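Lisside Neighbours Help Pages > Home and garden > Cleaning

How to remove rust marks from the paving in front of a shop?

Posted by Huenchumán_H, November 27, 2024

Good evening to all. I rent a small shop on the ground floor in Avell Street, and in my contract it is written that I must keep the pavement before my door clean. In August I had metal plant stands outside and they have left brown rings. I tried washing soda and a hard brush for 14 days, with no good result. The man at the tool hire wants 136 for a pressure washer with deposit. Is it worth it, or is there a milder way?

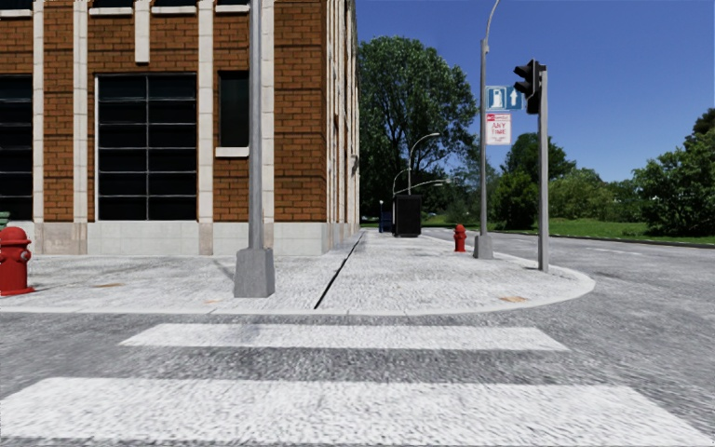 Reading time: 5 min

I should add that the stone at the foot of my wall is light, so I am afraid of any acid that can splash on it. Also I do not know if the council must give permission.

2 replies

tilda_komton

Please do not take the pressure washer for rust. It removes moss and chewing gum very well, but rust sits deeper, and a strong jet can loosen the small stones of the surface.

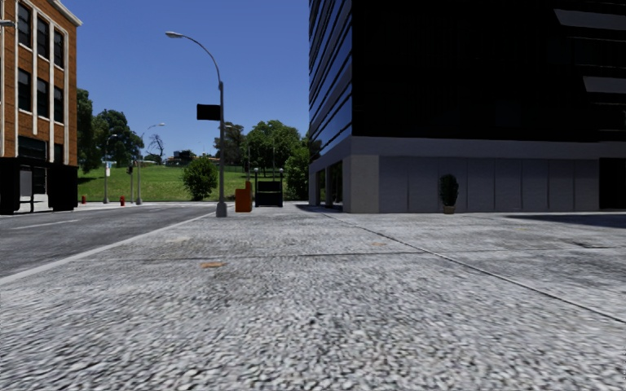

Better is a paste of citric acid powder and warm water. Wet the place first, put the paste on it, cover with a plastic bag and wait around 7 hours. Then rinse with much water and brush softly. Do a test in a corner, because on limestone or marble the acid will leave a dull spot. For the foot of your wall, tape a plastic sheet over it before you start. Wear gloves.
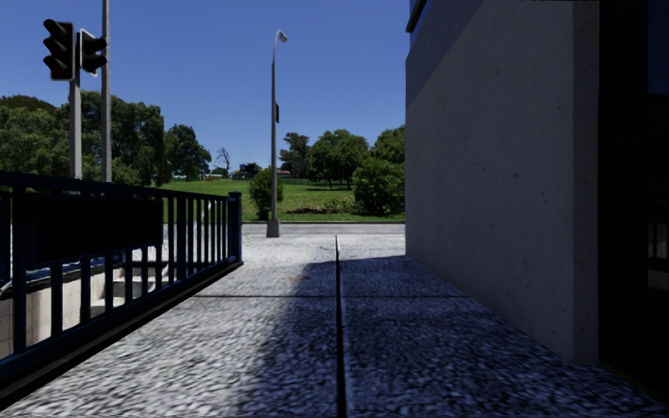
Speckled concrete paving with a small brownish stain.

oldgate5

Bleach does nothing for rust, my neighbour made it worse with it. I just put the pots on top of the marks again. For permission ring the council, they answered me after five days.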